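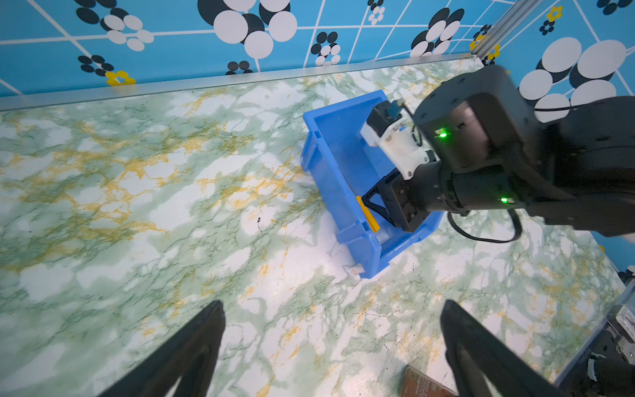
Martin Delacourt-Hale

Condidia opened its Wekorell lab to visitors on Tue 31 October. I had signed up in September, mostly to see the bin cell, and got a place in the afternoon group. The tour was scheduled for 45 minutes and ran over, which suited me.

The lab is on the ground floor of the Ackroyd building, past the loading dock. Safety briefing at the door, glasses on, stay behind the tape. The first stop was a conveyor sorting line that has been shown at trade events before and I won't cover it. The second was the bimanual cell, and the rest of this post is about that.

The cell is an enclosure built on aluminum posts, with two black arms working over a shared tabletop. Each arm has its own gripper and its own wrist camera. The top has a marble pattern, white with pale green clouds and mustard streaks, and the wall behind it is papered in bright blue with a white diagonal grid and big clusters of white and black circles. Someone in our group asked whether the decor was permanent. The engineer said both surfaces get swapped between data sessions, so that the policy doesn't learn to depend on one background. They keep rolls of the stuff on a shelf by the door. That is a cheap way to get visual variation, and I would like to know how much it buys them compared to augmenting the images in software. They didn't have that comparison to share.

The task on the day was bin retrieval. The bin is an ordinary blue plastic stacking type, open at the front, with a slanted lip and ribbed sides. The target was a small yellow rectangular piece resting against the inner wall, low down on the left. One arm goes in for the piece while the other holds back and keeps its camera on the bin.

Retrieval from a bin like this is harder than it sounds, for reasons of geometry. The fingers need clearance on both sides of the part. When the part leans on a wall, there is no clearance on one side, so the gripper has to either drag the part out into the open or slide a fingertip down between the part and the plastic. The visible finger on the reaching arm is black and triangular, narrow toward the tip, and it suits the second approach. The plastic is also slightly translucent inside, which is bad news for most depth sensors. I asked about depth and was told the cell runs on color images only.

What interested me most was the second viewpoint. With a single arm, the wrist camera loses sight of the part at the worst time, when the gripper body and the bin wall close in. The usual answer is a fixed overhead camera, but then the reaching arm blocks the overhead view too. With a second arm standing off to the side, its wrist camera can be moved to wherever the view is clear. The cost is that you tie up an entire arm as a camera stand for part of the cycle. For a cell that needs two arms anyway for the next step, that cost is low. For one that doesn't, I'd bolt up another camera and save the money.

We watched 18 attempts. I wrote down the result of each one, as I usually do, and 5 of them failed. Two of the failures looked like the same problem to me: the fingertip came down on top of the part, pushed it flat into the corner, and the arm backed off and tried again from nearly the same angle. The retry logic seems to be the weak point. A person would change the approach after the first miss, or tip the bin. The remaining failures were drops on the way out over the side. No faults, no stops, and the status lights on the arm stayed green the whole time I was watching it.

The software is Condidia's own and is called Cliltance. It handles recording, playback and policy deployment from one screen. The playback view shows both wrist streams side by side with the joint traces underneath, and you can scrub through an episode and tag the moment of contact. I liked that. I have spent too many evenings lining up video and encoder logs by hand. The timestamps are taken at the driver level on both arms against a common clock, and the engineer was willing to pull up the raw offsets, so I believe it. Export goes to plain files. There was no talk of licensing it outside the company.

Some notes on the hardware, for people who build these.

The gripper assembly is attached through a white mounting bracket held with small screws, and there's a small blue-and-black component on top of it that I did not get a chance to ask about. The bracket is easy to reach, so changing it should be quick.

The cable is the part I would change. It comes out from the underside of the arm and hangs in an open loop over the table. With a bin that low it clears. With a taller bin, or a second one beside it, I would expect the loop to catch a rim sooner or later. A couple of clips along the forearm would pull most of the slack out of the way without limiting the wrist. I mentioned this and the engineer wrote it down, possibly to be polite.

Cycle time was slow. I didn't put a clock on it, but the approach and the exit both ran well under what arms this size can do, and they confirmed that speed is capped when visitors are in the room. I can't say what the cell does at full rate.

I left with one open question, which is how the policy behaves with more than a single part in the bin. Everything we saw had one target and nothing on top of it. Clutter is where bin picking usually falls apart, and it wasn't on the program. I have emailed to ask and will add the answer to this post if I get one.

Parking at the Ackroyd building is around the back and fills up early. Use the side street.

Contact | © Martin Delacourt-Hale | Back to top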